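Household Storage and Packing Study: Call for Participants

Otcombe Home Research is recruiting adults for a paid study of how people pack, store and retrieve small household items. Sessions run at our Clason Street rooms from March onward and will continue until all places are filled. The study lead is Hanna Vasylenko. Scheduling is handled by Orathai Ruangrit.

Background

Most homes keep toiletries, medicines, sewing supplies, batteries and similar goods in lidded boxes. The boxes are bought in sizes that fit a shelf or a cupboard, and the contents are put in as they come. Over time the box becomes hard to use. Items at the bottom are forgotten, bottles fall over, and the lid no longer closes without force.

An earlier mail survey by our group, called Fukau, collected 439 usable replies on where people keep small items and how often they look for them. The replies told us what people own and where they put it. They did not tell us in what order a box is filled, how often an item is moved after it is first set down, or at what point a person decides the box is full. The present study, Noiphan, deals with those three points.

What participants do

Each participant attends one session at a table. The work is light and is done with both hands. A session has four parts.

Part 1. Packing from a tray. You are given a tray of small items and one box with a hinged lid. You pack the items in any order you like and close the lid. There is no time limit, but most people finish a box in a few minutes.

Part 2. Packing from a list. The items must go in following a written order. Some orders are awkward on purpose. Follow them anyway, and tell the session leader if an item will not fit.

Part 3. Retrieval. The session leader names an item and you take it out, moving other items only as needed. You then put back whatever you moved. The part is repeated with different items.

Part 4. Repacking. You empty the box onto the tray and pack it again the way you would at home. A short interview follows.
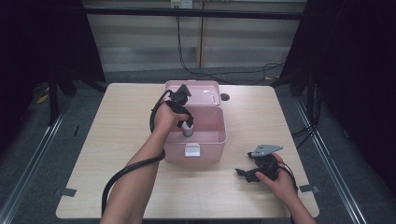

The storage boxes used in the study come in three depths. All have a flat floor, straight or nearly straight walls, and a lid that stays attached to the base. Dividers and inserts are left out in Parts 1 and 2 and offered as an option in Part 4. A deep tub such as the pink one, with its lid standing open at the far side and its latch facing the front, leaves the whole opening clear for both hands, and a small cylindrical bottle can be lowered into it upright. Whether bottles are packed standing or lying down is one of the main things we record. The shallow boxes do not allow most bottles to stand with the lid closed, and the medium box allows it only for the shorter ones.

Items are everyday goods: capped bottles, tubes, small cartons, rolls of tape, combs, spools of thread and folded cloths. Bottles are sealed and will not be opened. No item is sharp, and none weighs more than a full can of soup. You are not asked to bring anything from home, though in the interview you may be asked to describe one storage box you own and what is in it.

What we record

The following are recorded for every box packed:

Order in which items are placed
Position of each item at the end (standing, on its side, stacked)
Items moved after first placement
Time from first item to closed lid
Items left out, if any

Sessions are video recorded. The recordings cover the tabletop and your hands and arms while you work. The interview is recorded as sound only. Recordings are stored under a session number, separate from names and contact details, and are seen only by project staff. You may ask for your recordings to be deleted up to 13 weeks after your session, without giving a reason.

Who can take part

You may apply if you:

are 18 or older
can sit or stand at a table for periods of up to 17 minutes, with breaks between them
can lift and place small objects using both hands
can read a short list in English at normal print size
have not taken part in a Noiphan session before

Left-handed applicants are especially welcome, as we have too few so far. Experience in packing, warehouse work, retail or professional organizing is not needed. Applicants with such experience are placed in a separate group, so please state it on your application.

Glasses and contact lenses are fine. Applicants with a wrist, hand or shoulder injury that is still under treatment should wait until treatment has ended. If you have a long-term condition that affects grip, contact us before applying. A second version of the session, with larger items and longer breaks, is being prepared by Yaowalak Chaimongkol and will be announced separately.

Session length and place

One session takes two hours, including the introduction, breaks and interview. Start times are 9:30 a.m., 1:00 p.m. and 4:00 p.m. Arrive ten minutes early to sign the consent form. Late arrivals of more than 20 minutes will be rebooked, as the trays are set out again between sessions and the next participant needs the table.

The rooms are on the ground floor, with step-free access from the street and from the rear parking lot. Table height can be set for seated or standing work. Please give your preference when booking – it can be changed on arrival, but this takes time from the session. Water is provided. Food may be eaten in the waiting area only.

Wear a short-sleeved top, or sleeves that can be rolled above the elbow. Loose cuffs catch on the box rim and drag items over. Remove bracelets, watches and large rings before the session. A locker with a key is provided.

Payment

Participants receive $60 for a completed session, paid by bank transfer or prepaid card. Travel within the metropolitan area is refunded against receipts up to $12. If you stop before the end, you are paid for the parts you have completed, at $15 per part. If we cancel on the day for any reason, the full amount is paid and you are offered another time.

There is no bonus for speed or neatness. We do not score participants, and we do not send individual results. Please pack as you normally would. A box that would be called untidy is as useful to us as any other.

Number of places

The study has 500 places in total, divided by age group and household size. Applicants are accepted in order of receipt until each group is full. If your group is already full, you will be put on a waiting list and told so by email. People living alone and people in households of five or more are in short supply at present and can expect an early booking.

Session leader position

We also have one part-time opening for a session leader on the same study. The work consists of setting out trays, reading instructions from a script, running the four parts, checking the item log and resetting the table. Hours are 16 per week across mornings and afternoons, at $24 per hour, for a fixed term of seven months with a possible extension.

Requirements are a clear speaking voice, accurate record keeping, and the ability to follow a script without adding hints or comments. Experience in usability testing, laboratory support or classroom assistance is useful. Training takes three paid shifts and is led by Murray Ngata, to whom the session leader reports. Session leaders may not also be participants.

To apply for this position, send a résumé and a letter of no more than one page. State the earliest month you can start and any hours you cannot work.

How to apply as a participant

Send an email to the study office with the subject line "Noiphan participant" and include:

Your full name and a daytime phone number
Your age group (18–29, 30–44, 45–59, 60 or older)
Number of people in your household
Which hand you write with
Any paid work in packing, retail or organizing
Start times that suit you

You will receive a reply within five working days with a consent sheet and a choice of sessions. Read the consent sheet before you choose. Bookings can be moved once without losing your place, provided we hear by noon on the working day before.

Questions about the method or data storage should go to Hanna Vasylenko. Questions about payment go to Ketsara Kaewmanee in the accounts office. For anything concerning access, parking or start times, ask for Orathai Ruangrit. The office is open from 9:00 a.m. to 4:30 p.m. and closes for lunch between 12:00 and 12:45.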